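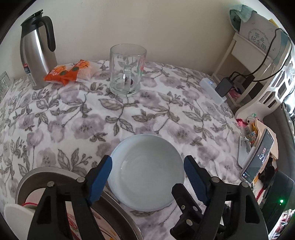
**Unit 9: How a small company prepares for a trade show**

Please read these notes before the seminar. We will use the case of Vuvlow, which makes sensors for home heating, and its first show in June.

A booth is expensive, so the company must decide early what it wants to bring home. Vuvlow wanted meetings with distributors - sales at the booth were not a goal. The team wrote to more than 60 buyers and got 22 meetings. One of them was with Van Hecke, who later ordered a test series.

Terms to know:

- *lead*: a contact who may become a customer
- *booth traffic*: all people who stop, also those who only take a pen
- *cost per lead*: total cost divided by the number of leads

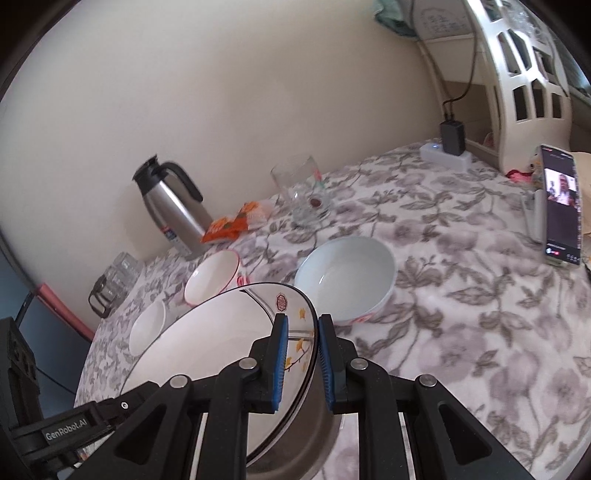 Firdevs Kılıçarslan objected last term that cost per lead tells us little when one buyer is worth more than all the others together. I agree with this in part, and we will come back to it with the Ikik figures.

For the seminar: calculate the cost per meeting for Vuvlow if the booth cost $2,439. Travel is not included.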